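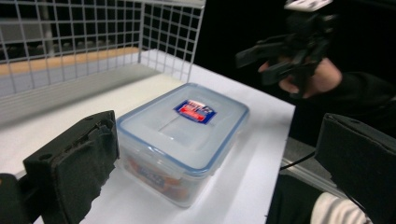 How I Finally Got My Plastic Containers Under Control

By Arnulfo Carhuamaca
May | 306 shares | 12 comments

I have a weakness for plastic containers with lids. Show me a stack of them at the dollar store and I'm gone. So last Saturday I pulled every one of them out of the kitchen cabinets, the hall closet and (don't judge me) the trunk of my car, and I spent the whole day making them useful again. My kitchen is small, so if this works in here it'll work in yours!

First, match your lids. All of them. Put the boxes on the floor and go one at a time, snapping each lid on at all four corners. If it pops back up on one corner, try it turned around the other way before you give up on it, because a lot of rectangular lids only like to go on in one direction. Anything without a partner goes in a bag by the door. I kept one orphan lid as a tray for under the dish soap and I'm very happy with it.

Next, get the stickers off. I used to leave them on for years, and then I'd write on masking tape and stick that on top of the sticker, and it looked terrible. What works for me:

1. Warm the sticker with a hair dryer on low for a little bit. Keep it moving so you don't warp the lid.
2. Lift one corner with your fingernail or an old gift card. Pull slowly and keep it flat against the lid, not straight up.
3. Rub a little cooking oil on whatever gum is left. Go have your coffee.
4. Wipe it off with a paper towel, then wash with dish soap, and wash it again, because oil on a lid makes it slide right out of your hands.

Please don't use the green scrubby side of the sponge. I did that to a nice clear lid and now it looks like somebody skated on it.

Now wash everything in warm soapy water and let it dry with the lids OFF. I mean really dry. I leave mine upside down on a towel overnight, leaning a bit so air gets under. If you close up a damp box with a bag of crackers in it, you will be sorry by Wednesday.

Okay, the fun part, filling them. I do one kind of thing per box and I leave things in their packages whenever they fit. I know the pretty pantries pour everything out into jars, but I like having the cooking directions and the date right there. Lay the package flat on the bottom, fold the open end under, and put the tallest thing along the long side. Frosted boxes are great for this. You get just enough color through the side to remember what you put in there, and the cabinet still looks calm when you open the door.

My boxes right now are: tea, soup packets, baking stuff (sprinkles, yeast, cupcake liners), birthday candles and matches, and one for the snacks I'm hiding from my kids. That last one is labeled "lentils."

For labels I went with painter's tape and a marker. Write on the SHORT end of the box, the end that faces out when it's on the shelf. I put my first batch on the lids and then stacked them, so every label was hidden by the box above it. Took me a whole minute of staring to figure out what I'd done.

Stacking: biggest on the bottom, obviously, but look at the lids too. If yours have a raised panel in the middle, smaller boxes can rock on top of it, so keep the same size with the same size and they'll sit a lot better. I don't go higher than three. My neighbor Aníbal Huanca goes six high and he's taller than me, so good for him.

One more thing, leave a box empty! I keep one at the front with nothing in it, and that's where leftovers and half bags go on a busy night. I empty it when I do the grocery list.

I'll do the fridge next, once I've eaten enough of what's in there to see the shelves.

12 comments

Recent posts
Cleaning Out the Junk Drawer in One Evening
Where I Keep 200 Paper Bags
Freezer Soup for a Small Freezer
Folding Dish Towels So They Stand Up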